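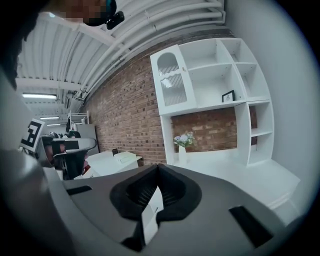
Figure 1. The stepped unit in place against the brick wall, glass door on the left.

Section 4: Standing the unit up and filling it

Okay, the hard part is behind you. If you followed Section 3 you've got a Nurnia stepped shelf put together and lying on its back on a blanket, and you're probably wondering how it gets upright. I've done this more times than I care to admit (my own house, my sister's, then the showroom), so let me walk you through it the way I do it now.

You'll need a second person, a pencil, a level, the 2 wall brackets from the small bag, and masonry plugs if you have brick like I do. The plugs don't come in the box -- sorry!

1. Clear the floor in front of the wall and sweep it. Grit under the base will make the whole thing rock, and you'll blame the shelf.

2. Take everything out of the compartments and tape the glass door shut. Painter's tape is fine, packing tape pulls at the white finish.

3. With one of you at each side, tip the unit up slowly onto its base. It stands 189 cm at the tallest step, so check your ceiling first, and look for any pipes or light fixtures up there while you're at it.

CAUTION: Don't lift by the door or by the knob. Keep your hands on the outer side panels the whole way up.

4. Slide it back until it's 16 mm from the wall. I know, everybody wants it flush! But old brick is never flat, and that little gap lets the unit stand straight on its own feet.

5. Put the level on the top step, then on one of the lower ones. Turn the feet until both agree with you.

6. Mark your bracket holes with the pencil, move the unit away, and drill. Follow the directions on your plugs for depth. Slide it back and screw the brackets on.

CAUTION: The brackets aren't optional, even if the thing feels rock solid. A kid can climb those steps like a staircase.

7. Peel off the tape and try the door. It should swing without rubbing. If it drags at the bottom, go back to the hinge screws in Section 3 and give the lower one a quarter turn.

Note on cleaning the glass: the fluted panel holds dust in the grooves. A soft, dry paintbrush run up and down does it nicely. Spray your cleaner on a cloth first and keep it off the frame.

Note on filling: heavy stuff goes low. Wait for both brackets to be in before you load anything, then start at the bottom and work up. I like to leave most of the open squares bare for a few days and try one small thing, like a picture in a black frame, in a middle compartment -- Setsuko Minami fills hers with cookbooks in an afternoon and loves it, so suit yourself.

Extra shelf pins and replacement knobs are listed in Section 6.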